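Forough Bakhtiari
18 Mar 2021

Gout. Let's talk about gout. I can already hear you picturing a fat duke with his foot on a velvet stool.

The duke is most of the problem. We spent last year asking adults in and near Talley what they think causes gout, and the duke won by a mile. Port, pheasant, general wickedness.

1,017 people answered. Thank you to all of them, including the man who wrote "lawyers" in the box marked Other.

Quick version of the real answer. Your body makes uric acid. Your kidneys are supposed to get rid of it. If they're slow at the job, and plenty of people are born with kidneys that are slow at the job, it builds up and forms crystals in a joint. Often the big toe. Often at 2 in the morning.

Food and drink matter. Beer is no friend of yours, and neither is a lot of sugary soda. But your genes and your kidneys have a bigger say than your dinner does, and they don't get half the lectures.
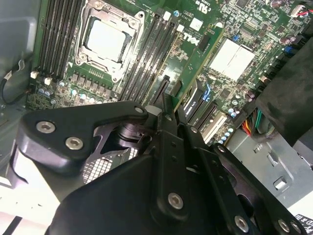
Dell server board, CPU socket and memory slots empty.

My colleague Katherine Huanca ran the interviews for the Nikzad project, where we sat down with people who have gout and let them talk. They talked for a long time. They'd been waiting.

One woman told her office she had a sprained ankle. She told them this 3 times in one year. They bought her a book on balance.

A school bus driver said he'd take "old football injury" over "gout" any day. He never played football. He has now had to learn the rules.

Several women were told early on that it couldn't be gout, what with them being women. It can. It's less common before menopause and then the gap starts closing. One of them brought a printout to her next visit and I would like to shake her hand.

And nearly everyone had a relative with a cherry juice theory. I have no quarrel with cherry juice. I have a small quarrel with cherry juice being the whole plan.

What the shame does is boring and bad. People don't bring it up. The attack passes in a week or two, because attacks do pass, and they decide they've been forgiven. The uric acid is still up there. The next one comes, and later ones can last longer and bring friends.

There are cheap pills that bring uric acid down. They've existed for longer than I have. You usually take them for years, and yes, you can get a flare in the first months, which is a rotten welcome and which your doctor should warn you about. Please don't quit without a phone call.

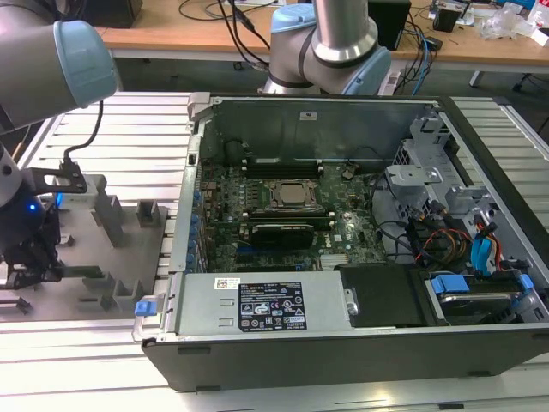 The question I get most at the Litier evenings is whether the pain is "really that bad" and I've tried all sorts of ways to answer it. From the outside you get a red toe and a person being dramatic about a bedsheet. With that desktop tower you can lay it on its side, take the panel off and have a look at what's in there. A toe has no side panel. There are tests, though. A doctor can draw a little fluid out of the joint with a needle and look for crystals under a microscope, and some clinics use ultrasound.

Someone always asks for a number. Fine. Of the first 20 people Katherine sat down with, the pain scores out of 100 were so high that we went back to check they'd understood the scale. They had. One of them asked if we had.

Things you can say to a friend with gout: "That sounds awful." "Do you want a ride?"

Things you can keep: any joke involving Henry VIII. They've heard it. They heard it from the pharmacist.

If your toe, ankle or knee swells up hot and red out of nowhere, get it seen. Same day if you've got a fever with it, as an infected joint can look much the same and won't wait for you.

The write-up of the interviews is with our editor now and should be out in May. It has a title with a colon in it. I fought the colon and lost.

Replies are open. Duke jokes will be muted.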